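Zastis two-finger arm for the table: can it do kitchen chores yet?

Posted 3/24/23

I wanted to write this review already in September, but I decided to wait until I had given the arm a fair try. I use it at my small workshop in Raltville, where we also have a kitchen corner, so I could test it with both kinds of work. Please excuse my English, I learned it late, but I will try to be exact.

First the good side. The arm is quiet. My neighbour's old Westberg arm makes a noise like a coffee grinder, and this one I can leave running while I am on the phone. The setup took me 42 minutes with the printed guide, and the guide is well written, only the chapter about grip force is too short. The colour of the cover is a plain black and it does not show fingerprints.

Now the chores. I gave it 50 tries with each task and I wrote down the result in a notebook.

Picking up a light thing and putting it on a tray: very good. If the thing is soft, it is even better, as the flat fingers do not need to find the exact middle. Moving a basket by its rim is also fine, if the basket is almost empty.

Putting a plug into a socket: no. It succeeded 25 times from 50, and I had to hold the cord away with my hand for most of these. A cord is the real enemy of such an arm. It does not stay in the place where you left it, it turns when you lift it, and the software treats it as if it was a stick. I tried the newer Xiao gripper pads, which a reader recommended to me, and they hold better but they do not solve this.

Pushing a switch: mostly yes. A rocker switch needs a small, firm push at one end, and the arm does this well after you teach it the position. If you move the machine a little on the table, you must teach it again.

Pulling a handle: it depends on the handle. A long straight one gives the fingers plenty of room. A round knob I would not even try.

What surprised me is how much the table matters. A person walks up to a crowded bench and sees at once what is in the way. The arm needs a free path to every object, and when two things stand close together it often goes for the wrong one. I now spend more time on arranging the bench than on the chore, and for washing up or cooking a real meal I still trust only my own hands.
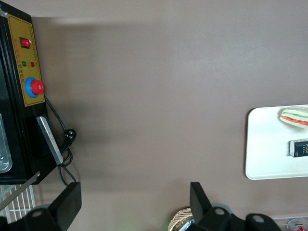 The work at hand: switch, stop button, handle and a cord with its plug, with a tray at the right.

About the price I have mixed feelings. I paid 1,000 dollars, without the pads. For a workshop which repeats the same small movement all day, I think it is a fair offer. For a home kitchen it is too much money for a helper that can bring you a sandwich but cannot plug in the kettle.

The support by email was polite and answered me the next day. They told me that a better program for cords is planned, but they gave no date, so please do not buy it for that reason.

My rating is three stars from five. I will keep mine for the trays and the switches, and the plugs I will do by myself.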